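Section 5: Setting Up Your Home Blood Pressure Monitor

Carnex Upper Arm Monitor, model 2226 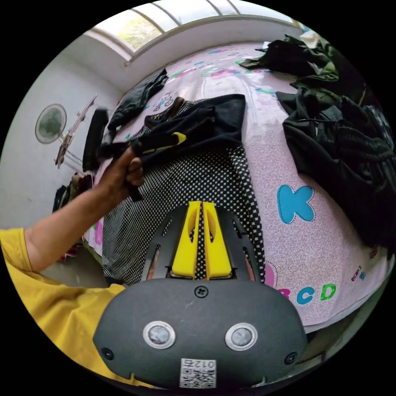

By the Tondance patient equipment team
Last reviewed 23rd May

Read this section before you take a first reading. If your doctor has given you different instructions, follow those.

Fitting the batteries

1. Turn the monitor over and slide off the battery cover.
2. Insert the batteries so that the + and – ends match the marks inside.
3. Replace the cover. The screen shows the clock, with the hour flashing.
4. Press SET to change the hour, then MEM to move on to the minutes and the date.

Note: The clock resets when the batteries are removed. Stored readings are kept.

Fitting the cuff

1. Push the air plug firmly into the socket on the left side of the monitor.
2. Bare your upper arm. Do not roll up a tight sleeve – take the arm out of it.
3. Wrap the cuff so that its lower edge sits one inch above the elbow, with the tube running down the inside of the arm.
4. Close the cuff. You should be able to slide two fingers under it.

Taking a reading

1. Sit quietly for 5 minutes with your back supported and your feet flat on the floor.
2. Rest your arm on a table, with the cuff level with your heart.
3. Press START. Do not talk or move while the cuff inflates.
4. Write down both numbers, then wait 2 minutes and repeat.

Caution: Do not use the cuff on an arm with an IV line or a dialysis shunt. If the cuff does not stop inflating, press START again or pull out the air plug.

If the top number is above 179, rest and measure again. If it is still that high and you have chest pain, shortness of breath, weakness or trouble speaking, call 911.

Error codes are listed in Section 6.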